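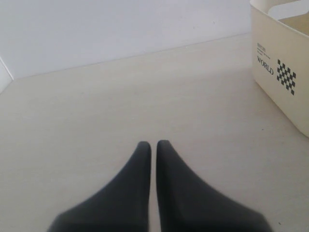 Pull-out shelves are a fad and I'd be sorry by Christmas, a reader wrote to me in April, after I'd let slip in this column that I was thinking about tearing out the closet under my stairs. Fixed shelves had been good enough for the reader's parents, the letter went on, and a fixed shelf never jumped its track with a slow cooker on it.

I took that seriously, because I've lived with a jumped track. The last house had a pantry drawer that went in crooked and stayed crooked for as long as we owned the place. But I also had a closet nearly four feet deep with a door you could barely get your shoulders through, and every time I wanted the mop bucket I had to move the vacuum, the folding chairs, the dog food and a box of Christmas lights that I'm fairly sure don't light. So I went ahead with it! I've now had the new closet long enough to have opinions.

Getting a price

The first thing I did was call three places, and the prices were all over the map. The highest was $3,977, which would have covered painted drawer fronts, soft-close everything, a light that comes on when you open the door, and a little angled cupboard in the low end where the stairs come down. It was a lovely drawing. I kept it on the fridge for a while. I also kept thinking that this was a closet for a mop.

The shop I ended up with is called Mustonen, and they're a two-room outfit behind the tile place on our side of town. They don't do a showroom. You sit on a stool next to a table saw and they sketch on the back of an invoice. What I liked was that they asked what was going in there before they asked how I wanted it to look. I didn't have an answer, so they sent me home to make a list, and it took me an evening with everything spread all over the hallway floor. (Nine umbrellas. We are a family of four.)

I'd tried one of those online planners first, Funosora, and it's fun, I'll give it that. You drag the shelves around and the little closet spins. But it couldn't get its head around a sloping ceiling. It kept giving me a full-height tower right where the staircase is, so I'd say use it for a square closet and skip it for anything with an angle.

The runners are where the money goes

If you remember one thing from this, make it the runners. The boxes themselves can be cheap. Mine are plain birch plywood with the edges sanded and a coat of clear finish, and they look perfectly good. But the metal slides underneath have to carry everything, and they have to carry it all the way out, past the door frame, hanging in the air while you root around in the back for the silver polish.

I went with full-extension Tralelex slides for the three deep drawers, and those alone came to $300. The cheaper kind, which stop short and leave the last part of the drawer stuck in the dark, would have saved me a nice dinner out. I've had the cheaper kind. You lose things in that last part. I found a fondue set in mine when we moved.

Ask what the slides are rated for, and then ask if that number is for the pair or for each one. I didn't know to ask, and the carpenter brought it up. Also ask if the drawer lifts out. Mine do, with a lever on each side, and it means I can get a vacuum hose in behind them. The first time I tried it I put the drawer down on my foot, so go easy. 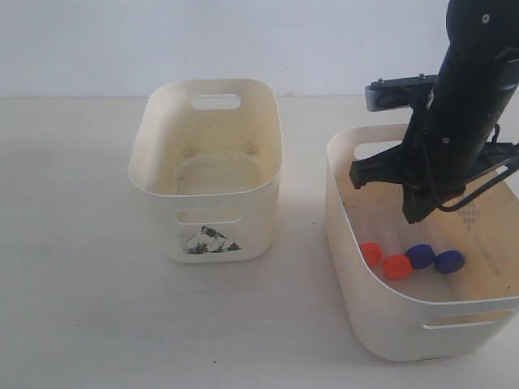

Once the drawers were in, I had the problem everyone has with deep drawers, and it's that they fill up like a bathtub. You get one big layer of stuff, then another layer on top, and pretty soon you're digging again. Dividers help a little. Bins help a lot more, and they don't have to be fancy, but look at how they're made before you load up your cart. Get ones with a handle slot cut through the wall near the rim, the way the off-white basket on the left has, one slot in the near side and another in the far side, so you can hook your fingers in and lift straight up. Rounded corners are nice on the hands too, though you give up a bit of room where four of them meet. And go ahead and buy pale ones if you like the look, but plan on washing them. Grime and dark specks show up on the floor of a light bin in a way they never would in a gray one, and I'd sooner see the dirt than store the napkins in it. A little picture printed on the front is a matter of taste. My daughter is for it.

Measure your bins before the drawers get built. I did it backward. I had the drawers made, then went shopping, and everything I liked was a hair too tall for the drawer above to clear. Mustonen very kindly moved one set of slides up for me and didn't charge for it, but I brought doughnuts, and I think the doughnuts mattered.

What goes where

The heavy stuff is at the bottom. I know that sounds like something off a fridge magnet, but I had it the other way around for the first week, with the dog food at waist height because it seemed kinder to my back, and the whole drawer sagged when it was open. Down it went. The middle drawer has the everyday things: dust cloths, light bulbs, the iron, batteries, the drill. The top one is only 12 inches deep from front to back because of the slope, and it's turned out to be everybody's favorite. Keys go in it. Dog leashes go in it. Somebody keeps putting mail in it and I'm working on that.

The low end, where the fancy drawing had its angled cupboard, I left open. There's a hook on the wall and the vacuum rolls in nose first. I'd thought about a door, and then I priced the door. It would have been $240 with the hinge it needed, and you'd still have had to get down on your knees to open it.
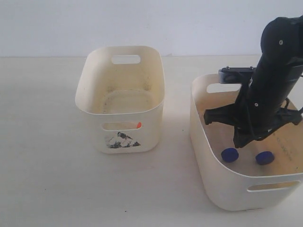 That open end also turned out to be handy for the tall things that don't belong in a drawer at all, like the broom, the ironing board and the roll of leftover carpet that we can't throw away because it matches the stairs. Two spring clips hold the broom. The ironing board leans, and it falls over if you breathe on it, so I'm open to suggestions on that one.

Color, and a mistake

I painted the inside of the closet myself. I'd seen a picture of a pantry done in a deep blue-black and fell for it completely, and I came home with a gallon of a color called Raven. Two coats, very moody, very chic. Then I shut the door, opened it again, and couldn't see a thing. Black drawers would have been one matter, but black walls around a mop in a closet with no light is just a hole in the house.

So now the back wall and the ceiling are white and the two side walls are still Raven, and I like it that way. You see the dark as you open the door and then the white bounces whatever light there is off the back. I stuck a battery light up under the highest tread — the kind with a motion sensor — and it's been fine. It does come on when the cat goes by.

Do paint before the slides go in. I'm begging you. I cut in around all that hardware with an artist's brush and a flashlight in my teeth, and there's still a drip on the left-hand slide that clicks when it goes past.

The reader with the fixed shelves

I wrote back, by the way. I said they had a point about weight, and that if I'd had a shallow closet I'd have stuck with shelves and been happy. In anything you can reach the back of with your arm, a drawer is mostly extra cost and extra noise. It's depth that makes the difference. My pantry in the kitchen is shallow and it still has the same plain boards it was built with, and I'm not touching them.

I got a postcard in reply saying that was all very well but what would I do when a roller went. I called the shop and asked. The slides don't have rollers, they run on ball bearings, and if one wears out you undo four screws and put in another pair. I've put that on the back of a card for the mail. I just have to get the stamps out of the top drawer.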